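I quit buying lunch in January. The deli by my office in Dalstead wanted more every week, and I'd go back to my desk grumpy and full of bread.

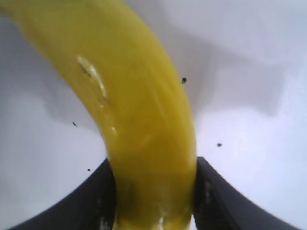
Last updated: February 24, 2025

So now I pack the night before – leftovers, a boiled egg, some fruit. It takes me about 8 minutes!

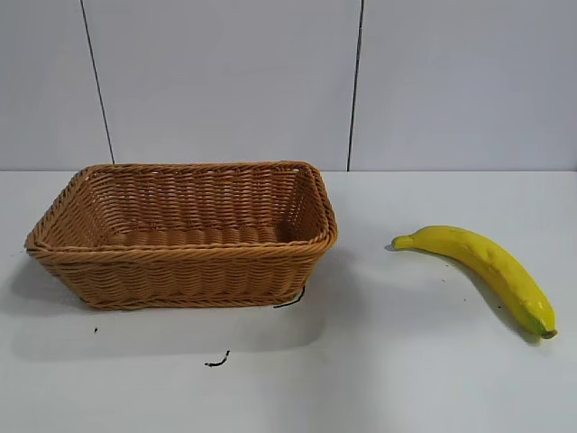
Basket and banana.

The best part is the walk I get instead, down past Warnel Park and back (two laps if it's sunny). 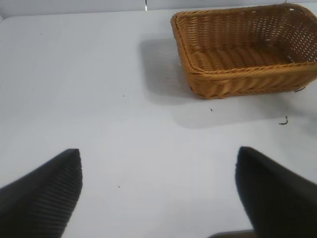
What I still miss

The soup. I've tried making it at home twice and it's just never salty enough. Tips welcome, please! 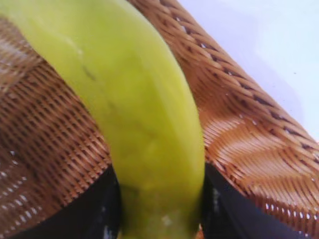

Still a bit green.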